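Jenora placement fault: we've paused the Vemley update

Hi everyone, Wilma Martens here from Vanhove, with news I'd rather not be sending. In May we found a fault in Jenora, our arm control software. After 346 simulated placements, 28 had let go too early, with the gripper still above the plate. No real hardware was involved, thank goodness!

So the Vemley update is on hold, and if you've already got it, please go back to Ponholm and keep your arm speed capped.

Simulated plate task, three views:

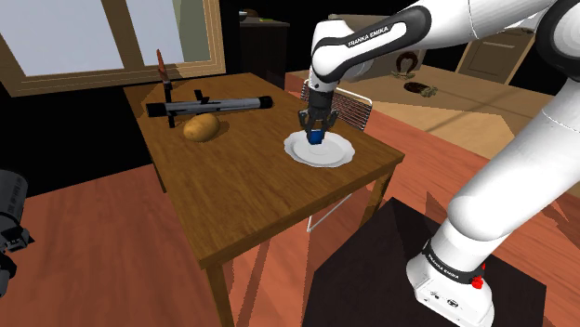
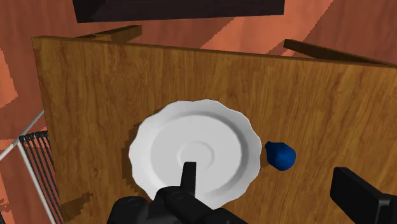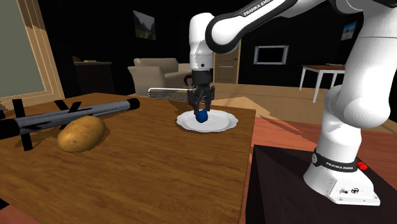

We want 125 clean runs in a row before I'll sign off on a new release. Sorry for the bother, and give me a yell if your logs look odd.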